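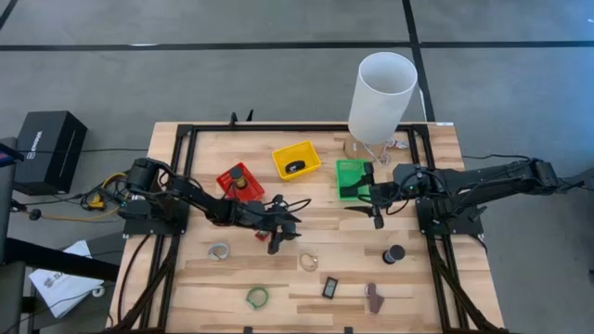 The wooden table, with a small red object on top.

Shared Tables Are Back for the Summer

May 24, 2022

If you have walked down Boltley Street on a warm evening, you may have noticed people eating supper outdoors with neighbors they had only ever waved at before. Shared Tables began as one potluck at the Boltley end of the neighborhood, with a borrowed grill and far too much potato salad, and I am so happy to tell you that it is coming back for another summer!

For those of you who have moved in since last year (welcome, and please come say hello), the idea is a simple one. A household or a couple of households put a table out front, bring whatever they were going to cook anyway, and leave a few chairs open. That's the whole thing. There is no sign-up fee and no dress code, and you are allowed to bring a store-bought pie. I have brought a store-bought pie more than once and it was gone before the corn was.

We had a lovely surprise this spring when the Dobre Neighborhood Fund awarded us $3,540. Most of that is going into folding chairs, because we ran short every single time last year and people ended up eating on the curb with plates on their knees. We were able to buy 70 chairs, and they are stacked in the side room at Cladico Hall, where you can borrow as many as you need. Please bring them back folded and wiped down. The barbecue sauce from last August is still on a few of the old ones and I don't think it is ever coming off.

The rest of the money will pay for printed recipe books, which so many of you asked for after the end-of-summer supper. We are printing 100 copies. If you have a dish that people always ask about, write it down the way you make it, with your own notes and your own way of measuring (one neighbor's lentil soup calls for "the blue mug, twice," and we are leaving that just as it is). Recipes can go in the box by the front door at Cladico Hall or be emailed to the newsletter. Handwriting is fine, and so are stains.

A few housekeeping things. Durix Court will be closed to cars for the opening supper from 5 o'clock until dark, so if you live on that block and need to get out, please park around the corner beforehand. If it rains we will move into the hall, where it gets loud and warm but everybody seems to have a good time anyway. Dogs are welcome on a leash. Please label anything with nuts or shellfish, even if it seems obvious to you, and if you can spare a pitcher of something cold, we never have enough to drink by the time the kids have been running up and down for an hour.

I should also say that you don't have to host to come. Some of our most faithful guests have tiny apartments with no yard and no table, and they bring a bowl of cherries or a deck of cards and stay until the chairs are being folded up around them. It has been one of the real pleasures of living here, getting to know who belongs to which porch light.

Extra serving spoons are needed too, the long-handled kind if you have them. Put a piece of tape with your name on the handle and we will do our best to get them home.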